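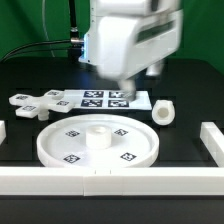

Gripper at the marker plate. Cross piece at left, round tray in front.

Nulta is a software package for marker-based pose tracking and motion planning in small tabletop assembly. It reads square fiducial markers printed on parts, works out where each part sits, and hands the result to a planner that picks grasps and arm paths. Written at Echeverría as an in-house tool, later split into a library and a separate controller. The older controller, Rulten, is no longer maintained but still turns up in config files.

Overview

Three modules: detector, part graph, planner. The detector finds markers and gives corner positions. The part graph ties each marker ID to a part and to a known offset on that part, so one visible marker is enough for a first guess at pose. More markers, better guess. The planner takes poses from the graph and never looks at images itself, a choice that makes testing easier and debugging sometimes harder.

Dictionary size is set at build time. The stock marker set holds 1328 IDs, most of them unused in any one setup.

Perception

Corners are refined to sub-pixel, then poses are solved per part, not per marker. Flat markers seen at a steep angle can give two answers that fit almost equally well (the flip problem). Nulta keeps both and drops one when a second marker on the same part disagrees. Parts with markers facing several ways, such as a post or a cross, suffer less from this than flat plates.

Motion blur is handled by a simple rule: if the corner fit is poor, the frame is skipped and the last good pose is held for up to 3 frames. After that the part is flagged stale and the planner has to wait.

Wrist view

A second camera stream, from the wrist, can be added. Markers on the inside of the fingers are used to check the finger opening against the encoder value, and markers further off give the gripper pose relative to the fixture. Calibration between the two streams is the step most likely to go wrong. Redo it after any change to the camera mount.

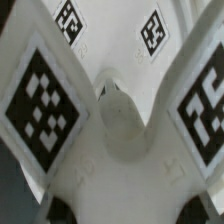 On the project's talk page Fleno objects that the finger check "is a calibration test being sold as perception", and wants it moved to the tooling section. Not settled as of June.

Planning and control

The planner samples grasps from a per-part list, removes any that collide, then runs a joint-space search. Final approach is a straight line at reduced speed. Seperate limits apply near rails and raised rims. Placing a part on a post is treated as an insertion, with the tolerance set in the part file.
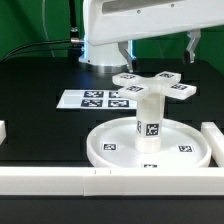
Cross piece on the tray post, left finger above one of its arms.

Tooling

Log replay, a marker sheet generator, a part file checker. The checker catches duplicate IDs, wich the detector alone does not. The regression suite has 1534 recorded frames, run on every merge.

Known limits

Shiny prints, partly covered markers. Wrong marker size in the part file gives wrong depth with no warning.

See also: Rulten (controller), hand-eye calibration, pose graph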